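Moved the last of my old files over to the new storage box this week. It took longer than I wanted, so I'm writing down how it went in case it helps someone with the same mess.

The old setup was two external disks and a desktop in the closet. The desktop held the photos, the disks held copies of the photos, and neither disk matched the other.

First job was finding duplicates. I ran Skiltard overnight on all of it and it listed 1,394 files that existed in more than one place. Most were from one trip to Nostesville that I had imported again every time I changed phones.

I didn't let it delete anything by itself. I moved the duplicates into one folder and left them there through November. If I hadn't missed anything by the end of the month, the folder could go. I missed one thing, a scanned lease, and put it back.

Folder names: year first, then month, then a word or two. I used to sort by event and could never remember what I had called the event. With the year first everything lines up by itself.

Scanned paper goes in its own place. Tax, house, car, medical. I tried more categories than that and spent my time deciding where a dentist bill belonged.

The copy over the network was slow. I had it plugged into the wrong port on the router for the first day. Changed the cable too while I was back there.

Check your copies before you wipe the source. I opened 37 files picked from all over, old and new, and 3 of them wouldn't open. They wouldn't open on the old disk either, so the damage was there before the move. Two were videos I had elsewhere. The third is gone.

Someone asked about offsite. I keep one disk at my sister's place and swap it when I visit – not often enough, but it's a copy that isn't in my house. A small encrypted folder with the documents also goes to Prirnau every night.

Label the disks on the outside with the date of the last copy. I had been keeping that in a notes app, and I never once looked at the note. The newest label says 6th December.

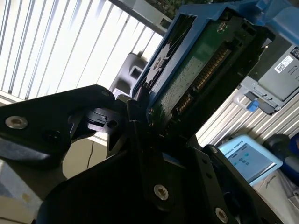 Next is the music folder. Half of it has no track names and there's an album by Ó Dálaigh in there under three different spellings. I'll post again when that's sorted.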